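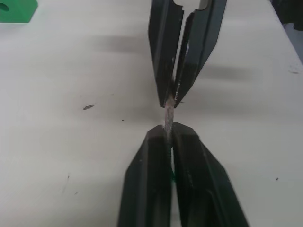

Is the Dilance standing desk worth the money for a small home office? For me it has been, mostly because of how solid it feels at full height, though the assembly took a whole evening and the cable tray is a letdown.

I bought mine from the Evine outlet in Ternville after my old desk started to sag in the middle (too many books, my fault). I'm tall, I type hard, and I wanted something that wouldn't shiver every time I hit the space bar. I'd looked at the Amegashie one too, and it's prettier, but the top was narrower than what I had and I wasn't going to give up elbow room.

The box weighs 98 pounds. Please get a friend to help you get it up the stairs, or open it at the bottom and carry it up in pieces like I did on the second try. There are 22 bolts and they all come in one bag, so sort them by length before you start. The manual calls two of the sizes by the same letter, and I had the left leg on with the wrong ones before I noticed. Off it came again!
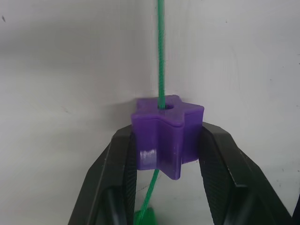 Once it was together I was happy pretty much right away. The motor is quiet enough that I can raise the desk during a call, and it stops if it bumps into something — my chair arm tested that for me. You get 2 memory buttons. I'd have liked a third for my kid, who does homework there and has to hold the down arrow for what feels like a week.

Now the cable tray. It's a thin mesh thing that hangs from little clips, and mine popped loose as soon as I put a power strip in it. I ended up screwing the strip straight to the underside and leaving the tray in the closet. If you've got a lot of plugs, plan on doing the same.

The surface has held up fine so far. One ring from a coffee mug, which came off with dish soap, and a scratch near the front that I'm blaming on the cat. The edges are rounded, so my wrists don't get that red line anymore.

I'd buy it again, but I'd wait for the June sale. Four stars, and it would be more with a decent tray.

Questions about a review? Use our contact page | Copyright 2022 | Back to top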